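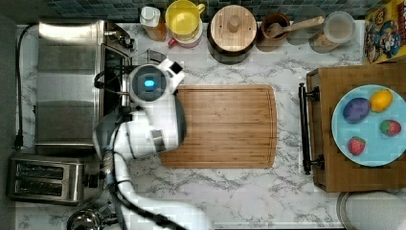
Part 2: Setting up the worktop

I wrote this bit of the guide for people moving into the flats at Narnalau, where the kitchens come with the same sort of marble-patterned worktop and not a great deal of it. Tahira Swati did Part 1 (cupboards and drawers) and she's a lot tidier than me, so if anything here argues with hers, go with hers!

You'll need a cloth, a wooden board with a groove round it, a tray with handles and whatever toasting kit you own. Set aside 20 minutes if the worktop is already clear.

Before you start

Switch everything off at the wall and pull the plugs. Let the toaster and the toaster oven cool right down, then tip the crumbs out over the sink (not over the bin, I always miss).

Placing the big things

1. Put the toaster oven at the left-hand end, near the socket. Ours is stainless steel with a ridged top, and it's a lump, so get it settled first and fit the rest round it.

2. Stand the two-slot toaster in front of the oven, slots clear, nothing hanging over them. I know it looks like a handy shelf up there. Leave it alone.

3. Run the cord down the outside edge, well away from the board, so you're never chopping near it.

CAUTION: Read the booklet for your own oven before you decide how close it can sit to the wall or to the toaster. They all ask for different gaps. Mine wanted more than I'd given it, and I had to shuffle the whole lot along one evening in November with Wajid Lodhi holding the canisters.

NOTE: Don't run both toasting machines off one extension lead. Add up the watts on the labels first -- a couple of them together can get to 3000 before you've even thought about the kettle.

The back row

4. Line your jars and pots up against the tiles, one deep. We've got a bottle, a yellow mug on top of a red-rimmed cup, a canister with a wooden lid, the brown crock for the wooden spoon and a glass jar. Tall or short doesn't matter much, but do keep the crock where you can grab a spoon without reaching across anything hot.

5. Cereal goes in the far right corner, standing up. If you buy the giant boxes you may have to lay them in a cupboard instead (see Part 1, Tahira has views).

NOTE: Pull the row forward and wipe the tiles behind it every so often. Small mosaic tiles have an awful lot of grout between them and it does hang on to grease.

The board

6. Lay the board in the middle of the worktop, groove side up. I put a damp cloth underneath so it doesn't slide about. It needn't be square to the wall, by the way. I often work with it on the slant and my elbows are happier for it.

7. Put your long steel utensil down flat on the board between jobs, and keep the handle from sticking out over the front of the worktop.

CAUTION: Anything with a blade gets washed on its own and put away when you've finished. Please don't drop it in a full sink and wander off, I've found one the hard way.
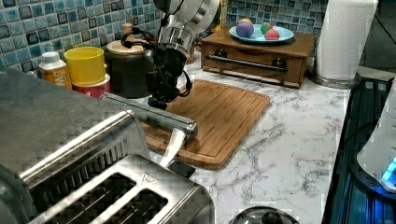

The tray

8. The tray lives on the right. It's wooden with a black metal handle on mine, and it takes a round plate with room to spare. Ours is pale blue and holds the toy fruit: plum, lemon, a couple of strawberries. Real fruit is fine too, obviously, but the toy lot has never gone mouldy on me.

9. When you want more space, lift the whole tray off to the table in one go. Far quicker than moving bits one by one, and it goes straight back afterwards.

10. Plug in only what you're about to use, then carry on to Part 3 for the sink and draining rack.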